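**Wanted: someone to find out why our robot keeps letting go of the syringe**

Iltura -- fixed term, to start in December
Closing date for applications: 11 August 2018

We teach robot arms to move liquids from one cup to another, a thing most toddlers manage with a similar success rate and far less cabling. On the Bivach project we have logged 2520 transfers. In 261 of them the gripper opened when it had been told to stay shut.

The logs say the gripper was closed. The floor said otherwise. So far we have blamed the finger pads, the cable, a firmware update and each other. The fault has outlived two theories and one very good mop.

The work is bench work, done with coloured liquid so that spills are easy to find. 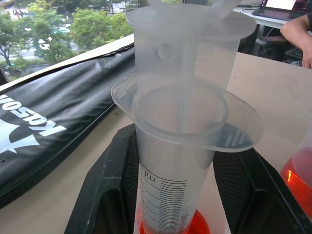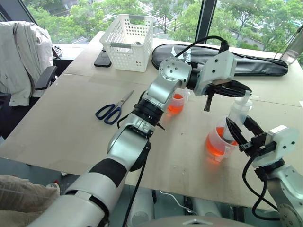

You would spend your days repeating transfers until one fails, then working out what the controller thought it was doing at the time. We've kept every log since the first drop. They are not in good order, and sorting them will be your first fortnight.

There is also a safety side. On 3 occasions the arm carried on with its programme after the drop, squeezing nothing with great confidence over a cup it had just knocked. Drestent, who paid for Bivach, would like it to stop when its hand is empty. So would we. Until that's fixed, one person runs the arms and a second sits by the stop button, and you will take your turn at both.

**You will need**

- experience of tracing faults in machines that move, of whatever size
- enough Python to read other people's, some of it written late
- the nerve to write "cause not known" in a report and sign it
- clothes you don't mind turning orange

A degree is welcome but we shan't ask to see it. Lab experience is handy; we can teach you to fill a syringe.

**How to apply**

Send a CV and one page on a fault you chased and did not catch. We get plenty of the other kind. Post or bring it to Iltura, Mikkelsen Building, second floor. The lift is working again, though please don't ask us to certify it.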